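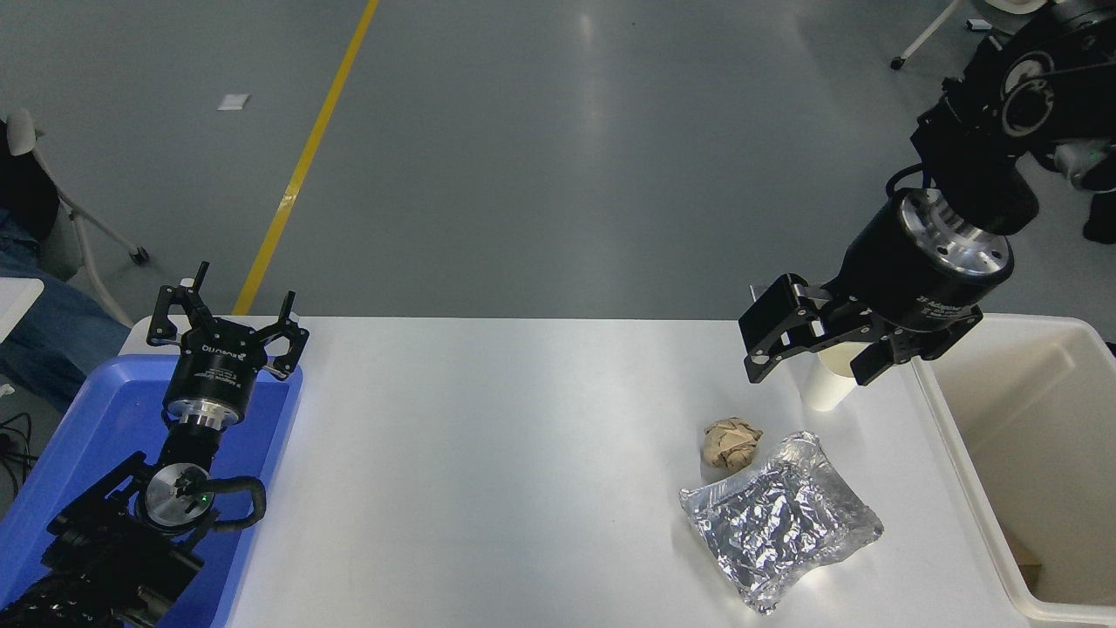

Na aula passada ficámos a meio da conversa sobre o ruído contínuo, e peço desculpa pela correria dos últimos minutos, em que despachei o conceito de drone como quem arruma a cozinha antes das visitas. Retomo então com calma. Um drone é um som sustentado que serve de chão a tudo o resto, e o mais curioso é que, ao fim de algum tempo, deixamos de o ouvir como nota e passamos a ouvi-lo como lugar. Pensem num chão cinzento e liso com uma linha amarela pintada a atravessá-lo na diagonal: o olho vai logo para a linha, mas é o cinzento que lhe dá sentido. Com o ouvido passa-se coisa parecida, e quem compõe neste género sabe que basta um harmónico a entrar devagarinho para a sala inteira mudar de cor.

Aula 5: Camadas, saturação e remistura

O que se pede para hoje

Quem ainda não ouviu o disco dos Zomenora que deixei na pasta da disciplina, por favor ouça-o antes de continuar a ler (de preferência com auscultadores, e de preferência de uma vez só!). São 9 faixas, e a mais longa dura 25 minutos. Sei que é muito, sei que há quem ache um abuso, mas é precisamente essa faixa que vamos trabalhar, e não dá para a perceber aos bocadinhos no autocarro.

1. A matéria de base

A faixa abre com uma guitarra afinada muito abaixo do habitual, gravada com o amplificador no limite. A distorção, convém recordar, acrescenta harmónicos que não estavam no sinal de origem, e quando tocamos duas notas ao mesmo tempo aparecem também somas e diferenças entre as frequências delas. É por isso que uma quinta perfeita soa cheia e estável com muita distorção, enquanto uma terceira menor fica logo áspera e turva. No metal mais extremo esta aspereza é procurada, e no drone ela é esticada até se tornar quase uma textura de tecido, se me permitem a comparação.

2. Batimentos

Duas notas quase iguais, mas não exatamente iguais, produzem uma oscilação de volume a que chamamos batimento. A conta é simples: subtrai-se uma frequência à outra. Se um oscilador estiver em 263 Hz e outro em 258 Hz, ouvimos 5 pulsações por segundo. Experimentem em casa com qualquer programa de síntese, subindo muito lentamente o segundo oscilador até os dois coincidirem. O momento em que a pulsação abranda e se desfaz é, para mim, uma das coisas mais bonitas que se podem ouvir com tão pouco material (e já o mostrei tantas vezes que os alunos antigos se riem quando eu ligo as colunas).

3. A voz enterrada

Reparem que nos Zomenora a voz quase nunca está à frente. Entra filtrada, sem graves, com uma reverberação tão longa que as consoantes se perdem. Fica o contorno, fica a respiração, e o texto passa a ser uma suspeita. Comparem com o primeiro disco dos Brustis, onde a voz vem seca e colada ao ouvido, e digam-me qual das duas vos incomoda mais. Não há resposta certa, mas quero argumentos.

4. Remisturar o que já é denso

Chegamos à pergunta que dividiu a turma: que sentido faz remisturar uma peça que já parece ter tudo lá dentro? A versão que o projeto Zever fez da mesma faixa ajuda a pensar. Em vez de somar camadas, retira as guitarras quase todas e deixa apenas as caudas de reverberação, aquilo que no original mal se notava. O resultado é mais curto, mais frio e, na minha opinião, bastante mais inquietante. Há quem prefira o original, e percebo perfeitamente porquê, há ali um peso físico que a remistura perde.

Trabalho para entregar

Escolham um excerto de 5 minutos da faixa longa e façam um esquema das entradas e saídas de cada camada, à mão ou no computador, como vos der mais jeito. Juntem uma página de comentário sobre a remistura. Quem quiser pode substituir o comentário por uma remistura própria, usando os sons da biblioteca Barros, que estão na pasta partilhada.

Leitura de apoio: o capítulo sobre psicoacústica do manual, sobretudo a parte das bandas críticas. Na próxima aula passamos às gravações de campo, por isso tragam auscultadores fechados.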